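Arnitz ruling -- is the conspiracy count really dead?

Posted 2019-11-28 in Courts and Cases

dullodura_dave
Has everyone read the Arnitz decision yet? I got through it over two pots of tea and I'm still not sure I follow the judge on conspiracy. She says the Harkodix emails show the directors talking about rigging the Butt Street tender, but talk isn't agreement, so that count goes and only the fraud counts head to trial. I'd have thought 40 pages of emails was plenty!

marshlight
Lovely to see someone else reading the whole thing, Dave. I think she got it right, though. You need a meeting of minds, and half those emails are one fellow thinking out loud while the others change the subject (I've worked in offices like that). Paragraph 1524 of the transcript is the bit to read, where the Crown's own witness says he never replied.
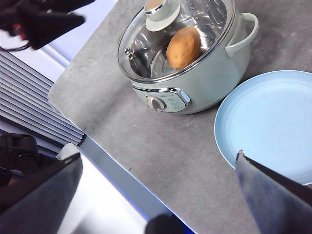
The other thing to keep in mind is that the fraud counts carry most of the weight at sentencing anyway, so I wouldn't call it a win for the defence just yet.

ferry_road
Sorry marshlight, can't go along with you there. Agreement can be inferred from what people do afterwards, and what they did was put in matching bids. The judge gives that about a page and then wanders off into admissibility. I'd be surprised if the Crown didn't appeal.

dullodura_dave
That's what bothered me too, ferry_road -- the bids. Is there a time limit on an appeal?

marshlight
There is, and I'd expect we'll hear in December. Fair point on the bids, I'll admit, but both firms used the same estimator, and that's a perfectly dull explanation for matching numbers. I'm going back to the transcript tonight and will post the paragraph references once I've found them.

ferry_road
Please do. I'll still argue with you about it!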